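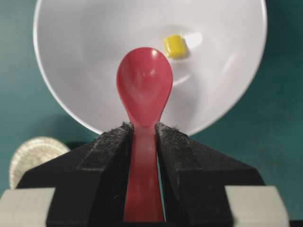
Rest Weeks and League Form: What Happens to Clubs After a Break?

Sports Studies project report, submitted December 19, 2022

I've followed Odbridge Town since I was small, and every season the same argument starts up in the stand. Does a fortnight without a match help the team or spoil its rhythm? For this project I finally got to look into it properly, and I loved nearly every minute (typing in the results was the exception).

What I did

I took 32 seasons of results from the old club programmes in the Odbridge library and put them into one big spreadsheet. That came to 3,222 league matches across the division. I marked every gap of thirteen days or more as a break, then compared the points each club took in the three games before it with the three games after. Cup ties were left out, and so were breaks in January, when frozen pitches muddle everything.

What I found

Only 76 breaks had full results on both sides, fewer than I'd hoped for. Even so, there was a pattern! Clubs that had been losing before the break usually picked up afterwards. Clubs on a good run mostly slipped a little, though some of that would happen with no break at all – a very good run is hard to keep going whatever the calendar does.

The best case was Gumura Rovers, who lost three in a row, had sixteen days off, changed from a back four to a back three and then won their next three. I'd love to credit the rest, but the new shape must have played a part.

Problems

Two programmes gave different scores for the same match against Zimport Athletic, and I had to leave it out. I also had no injury records, so I can't tell who came back fit after a break. Next I'd like to add away travel, as the trip to Sarıgül Park takes most clubs half a day.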